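Where the Range Line Runs

Dikville residents get about 15 hours' warning before the road closes

The notice is a single sheet, stapled to the post where the Plodberg road leaves the paved highway. It gives a start time, an end time and a map grid reference. Between those two times no one may be inside the line. On 15th June the start time was 6 a.m., and the sheet went up the afternoon before.

Dikville lies partly inside the line. Of its 91 households, 10 stand within the outer safety zone of the Yang artillery range, which was enlarged in March by 1050 acres. The enlargement order describes the added land as "seasonal grazing without permanent structures." The households affected have stone-footed houses, a shared well and a school annex with two rooms.

Under the order, the range command may require temporary evacuation for live-fire exercises. It must give notice, and it must allow return when firing ends. The order sets no minimum period of notice and no limit on the number of evacuations in a year. It does not mention compensation for lost working days, spoiled milk or animals that cannot be moved in time.

Siamak Dehghan keeps goats on the slope north of the well. His family has been told to leave four times since the order took effect. Each time they have gone to the gravel lot beside the highway, outside the line by a short walk, and waited there with the animals.

"They tell us it is temporary," he said. "I don't dispute that. I ask what I am supposed to do with the milk."

The range command, in a written reply, said that exercises are planned around operational needs and that civilians are moved for their own safety. It did not answer a question about why the new boundary passes through the village, when the earlier one followed the dry streambed to the east.

Families pack the same things each time: papers, medicine, bedding, a change of clothes.

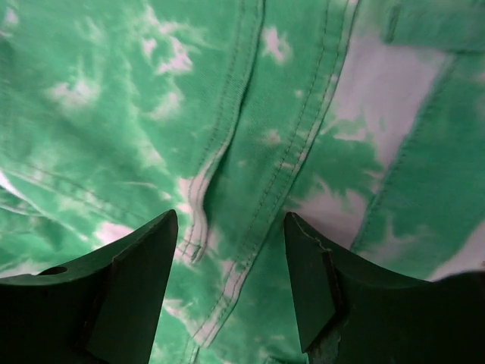
Green and pale tie-dyed cloth with stitched seams.

Tiina Ikonen, a lawyer with the legal aid group Jendeo, filed an objection on behalf of the 10 households. It argues that the survey used for the order was out of date and that the residents were never heard. She has asked for a stay on evacuations until the boundary is reviewed. The regional court has accepted the filing but has not set a hearing.

Meanwhile the procedure continues. Soldiers check the houses, record the time and close the road with a chain.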